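How to Pack Loose Computer Power Supplies in a Divided Box

Power supplies are heavy for their size, they have sharp corners, and every one of them comes with a bundle of wires that wants to be somewhere else. If you are moving a batch of them from one bench to another, or storing them until they are needed, a plain cardboard box with dividers does the job well. You do not need the original retail packaging.

At Nokmont we handle bare units all the time, and the method below is the one we settled on. The page covers ordinary ATX-style supplies with the cables permanently attached. Notes on modular units are near the end.

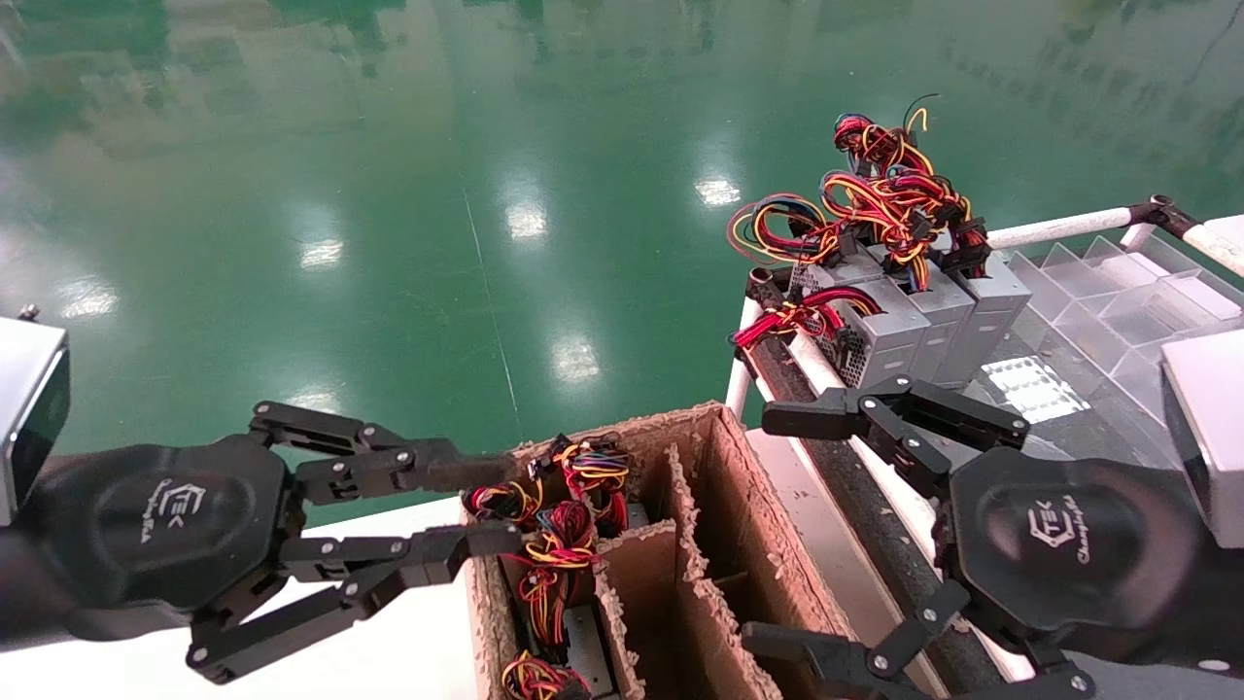
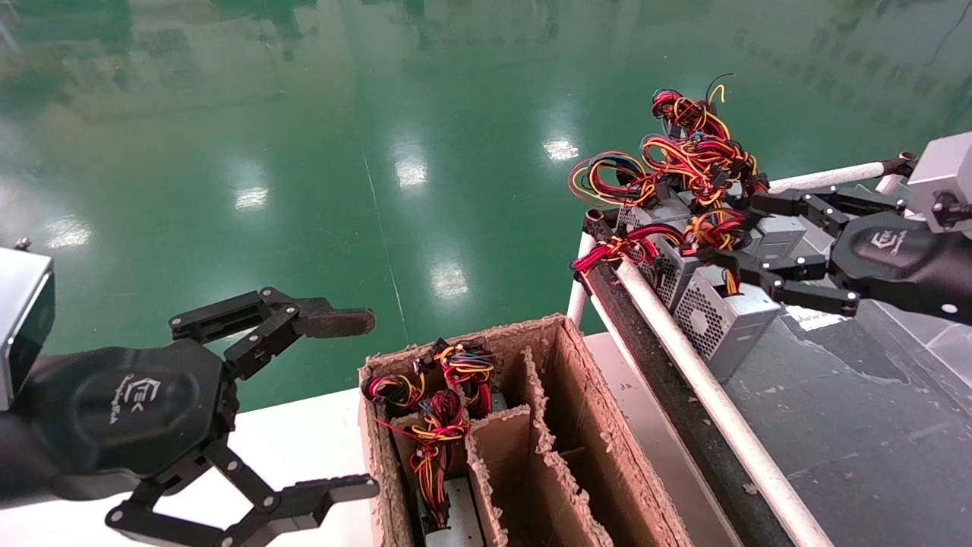
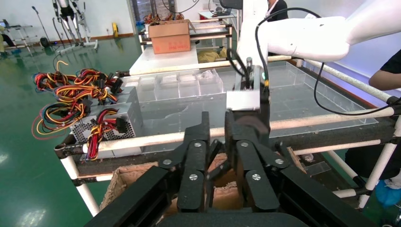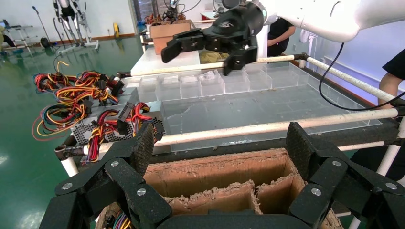 Power supplies, their wiring and the divided box at the bench.

What you need

A strong corrugated box with internal dividers
Cardboard scraps or kraft paper for padding
Reusable hook-and-loop ties or wide twist ties
Packing tape, 2 inches or wider
A marker and a few labels
A flat work surface with room for the box and several units side by side

Pick a box that is deeper than the power supply is tall when the unit stands on its end. The extra depth is where the cables go. With a standard unit you want a few inches between the top of the casing and the closed flaps. If you cannot get that much, pack the cables beside the casing in a wider compartment.

A used box is fine if the bottom and the corners are still firm. Torn edges along the top of the box do not matter much for shelf storage, but they do matter if the box will be stacked. Press on each corner with the flat of your hand. If it gives easily, use another box.

Before you start

Every unit has to be unplugged from the wall and disconnected from everything else. Let units that have just been on a tester sit for a while before you handle them for packing. The capacitors inside can hold a charge after the power is off, so never open the casing and never push anything through the vent holes.

Clear the bench of screws, clips and bits of wire. A loose screw that drops through a vent grille can short the board when the unit is next switched on. Tip each power supply gently from side to side. If something rattles, set it apart and do not pack it with the good ones.

Step 1. Set up the box

Tape the bottom seam twice, with the second strip overlapping the first by half its width. Run the tape a few inches up each side. Fold a piece of cardboard to fit the bottom of each compartment and press it down flat. One layer is enough for storage. Use two for shipping.

Slide the dividers in and check that they reach the floor of the box. Dividers that ride up let the units knock into one another underneath, and you will not see it happening from above. If a divider is too tall, trim the top edge with a utility knife. Ours are cut from larger sheets and the edges come out rough, so we run a strip of tape over them where they would catch on the wires.

Put the box right next to the units, close enough that you can lift one and lower it in without taking a step. This saves your back and keeps the cables from dragging on the floor.

Step 2. Sort the units

Lay the power supplies out in a row with the cables all pointing the same way. Group them by model and wattage. Do not mix tested and untested units in one box, even if it means sending a box out half full.

Look at each casing for dents, bent fan guards and missing screws. Check the connectors too. The large motherboard connector is the one that gets damaged most, usually on the latch. A broken latch can often be lived with, but a pin that has pushed back out of the plug needs to be fixed before the unit goes back into use.

Step 3. Gather the cables

Hold the bundle close to where it leaves the casing and run your other hand down it to take out the worst of the tangles. You do not have to separate every wire. Fold the bundle back on itself in loops as long as your hand and leave the connectors at the free end.

Do not fold the wires sharply right at the casing. There is usually a plastic grommet there, and a hard bend over it wears the insulation over time. Leave a gentle curve.

Put one tie around the middle of the loops. It should be snug enough to hold them and loose enough that you can slip a finger under it. We used rubber bands for a long time and gave them up after they dried out and stuck to the wires. If the units are only going across the room, you can skip the tie and just tuck the bundle in.

Step 4. Lower the unit in

Pick the power supply up by the casing, with a hand on each side. Never lift it by the cables. The wires will usually take the weight, but the solder joints inside may not.

Stand the unit on its end with the cable side facing up. Lower it straight down into the compartment and keep hold of it until it touches the bottom. With heavier units the last inch is where fingers get pinched, so take it slowly. Once it is down, set the cable bundle on top of the casing with the connectors facing up.

Fill one side of the box first and work across. If you have an odd number of units, put the last one near the middle so that the box stays level when it is carried.

Step 5. Fill the gaps

Push down on each unit. It should not move more than half an inch in any direction. If it does, fold a piece of cardboard and slide it in between the casing and the wall. Crumpled kraft paper works too - use more than you think you need, as it flattens out after a day or two.

Empty compartments can stay empty in a box that is going on a shelf. For shipping, fill them with paper all the way up, or the dividers will lean into the space and the units will follow.

Step 6. Close and label

Check that no wires are hanging over the top edge of the box. Lay a flat sheet of cardboard over everything and close the flaps. They should meet without force. If they bulge, open the box and tuck the cables lower.

Write the model, the wattage, the number of units and the test status on the side of the box, not on the top. Once boxes are stacked you cannot read the tops. We also give each box a running number. The spring batch started at 1,306 and the fall batch began at 3,270, with the last box in November numbered 3,407. Any system will do as long as the same number is written in the log.

How many to a box

Weight is the limit here. Weigh one unit, multiply it out and stop at a total of 20 pounds for boxes that people will lift by hand. With heavy units you may end up using only part of the box. That is fine. A box that is too heavy gets dropped, and the bottom seam goes first.

Modular units

Take the detachable cables off and put them in a bag, then label the bag with the exact model. Modular cables from different makers can have the same plugs and different wiring, and using the wrong set can ruin a drive. Keep the bag in the same compartment as its power supply. The Plovano units we get have a short fixed cable as well as the detachable ones, so fold that one on top in the usual way.

Problems you may run into

The unit will not go down into the compartment. Look for a cable caught between the casing and the divider. Pull the unit back up and try again. Do not push.

The cables spring back out. The loops are too short or the bundle is stiff. Make longer loops and lay them across the casing from corner to corner. Sleeved cables, like those on the Choo models, hold their shape more and often need a second tie.

The divider tears. Replace it with one cut from the side of an old box, with the ridges running up and down. Cut the other way, it will buckle.

Connectors hook onto each other when you unpack. Turn the bundles so that neighboring connectors face away from each other. It takes a little longer on the packing side and saves a lot of time at the other end.

Storage

Keep the boxes off concrete floors and away from outside walls. Stack them no more than three high. Our overflow shelves at Althorpe get damp in the winter, and we put a small packet of desiccant in each box that goes there. Replace the packets when you open the box, and check the vents for dust before putting any unit back to work.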